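플리레오 2층 공용 작업실 안전 점검표 (4월분, 점검 의견 포함)

점검 범위: 바닥, 작업대, 전선, 통로, 비품장
점검 시각: 오전, 커피 마시기 전
작성: 비오리카 보그단 (Viorica Bogdan)
표시 방법: 적합 / 조건부 / 부적합. '대체로 적합'이라는 칸은 없습니다. 지난번에 손으로 그려 넣으신 분, 이번에는 참아 주세요.

1. 출입구와 비상구

1-1. 출입문이 끝까지 열리는가: 적합
의견: 끝까지 열립니다. 지난달에는 문 뒤에 온누(Onu) 의자 상자가 있어서 절반만 열렸습니다. 상자는 치웠는데 의자는 아직 조립되지 않았습니다. 조립은 안전 점검 항목이 아니므로 더 말하지 않겠습니다.

1-2. 비상구 유도등 점등: 적합

1-3. 소화기 압력과 위치: 조건부
의견: 압력은 정상 범위입니다. 위치가 문제인데, 소화기 손잡이에 우산이 걸려 있었습니다. 우산꽂이는 문 왼쪽에 따로 있습니다.

2. 바닥

2-1. 바닥면 파손, 미끄럼: 적합
의견: 회색 폴리싱 콘크리트 바닥이고 얼룩덜룩한 것은 원래 무늬입니다. 지난 분기에 "얼룩 제거 요망"이라고 쓰신 분이 계셔서 클롤니스(Clollness) 청소팀이 반나절을 문질렀습니다. 무늬는 건재합니다.

2-2. 바닥 테이프 상태: 조건부
의견: 검은 테이프 두 줄, 가로 한 줄과 작업대 밑에서 나오는 사선 한 줄이 서로 만나 교차합니다. 손으로 훑어 보니 교차 지점의 모서리 하나가 들떠 있습니다. 다음 점검 전까지 그 모서리만 다시 붙여 주십시오. 겹쳐 붙이면 턱이 생기니 먼저 떼고 붙일 것.

2-3. 통로 폭: 적합
의견: 작업대와 작업대 사이 가운데 바닥은 넓게 트여 있습니다. 이 상태가 토요일까지 유지되면 기록에 남기겠습니다.

3. 작업대와 전선

3-1. 작업대 다리와 가로대 흔들림: 적합
의견: 밝은색 목재 상판에 회색 금속 다리가 달린 쪽을 네 귀퉁이에서 눌러 보았습니다. 흔들리지 않습니다. 삐걱 소리는 제 무릎이었습니다.

3-2. 작업대 밑 매트: 적합
의견: 어두운색 매트가 작업대 오른쪽 끝 밑에 깔려 있습니다. 밀리지 않고 말린 모서리도 없습니다.

3-3. 바닥에 놓인 기기: 조건부
의견: 검은색 컴퓨터 본체가 바닥에 그대로 있습니다. 앞면에 초록색 불이 세로로 줄지어 켜져 있어 밤에도 찾기는 쉽겠습니다만, 그것을 안전 조치로 인정해 드리지는 않습니다. 높이가 있는 받침대 위로 올려 주세요. 플롤리미스(Flolimis) 받침대가 창고에 2개 있습니다.

3-4. 전선 정리: 부적합
의견: 본체에서 나온 검은 전선들이 바닥을 지나 작업대 쪽으로 갑니다. 몰드도 덮개도 없습니다. 창고의 전선 덮개는 길이가 300cm라 충분히 남습니다. 이 항목의 의견란에 지난번에는 "발을 높이 들고 다님"이라고 적혀 있었습니다. 조치로 보기 어렵습니다.

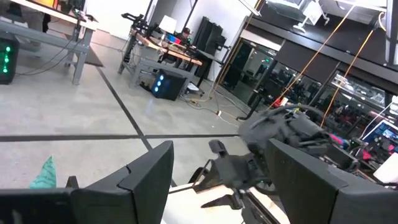

4. 작업대 상판 위

4-1. 상판 위 물건의 추락 위험: 조건부
의견: 가장자리에서 한 뼘 안쪽으로 들여놓는 것이 원칙입니다. 한 뼘은 본인 손 기준이 아니라 제 손 기준이며, 제 손은 작지 않습니다.

4-2. 천 조각, 걸레, 장갑 등: 적합
의견: 청록색 천은 누구 것인지 모르나 위험하지 않습니다. 기름걸레만 뚜껑 있는 통에 넣어 주세요.

4-3. 음료 반입: 부적합
의견: 머그잔 하나를 창턱에서 찾았습니다. 내용물은 확인하지 않기로 했습니다.

5. 비품장과 구급함

5-1. 선반 하중 표시: 적합
의견: 칸마다 200kg 표시가 붙어 있습니다. 정작 들어 있는 것은 종이컵입니다.

5-2. 구급함 내용물: 조건부
의견: 반창고는 96매 새것으로 채웠습니다. 가위가 또 없습니다. 구급함 가위는 택배 상자용이 아닙니다. 가져가신 분은 조용히 돌려놓으시면 조용히 넘어가겠습니다.

5-3. 비상 연락처 게시: 적합

6. 조치 요청 사항

- 전선 덮개 설치 (3-4). 우선 처리.
- 본체 받침대 설치 (3-3). 덮개를 깔기 전에 옮길 것. 순서를 바꾸면 두 번 일합니다.
- 테이프 모서리 재부착 (2-2).
- 소화기에서 우산 분리 (1-3). 제가 이미 했습니다.
- 구급함 가위 반환.
- 머그잔 주인은 창턱으로.

조치 완료 후 각 항목 옆에 이름을 정자로 적어 주세요. 지난번의 "ㅇㅇ"은 서명으로 접수되지 않았습니다. 점검표 원본은 출입문 안쪽 파일꽂이에 둡니다.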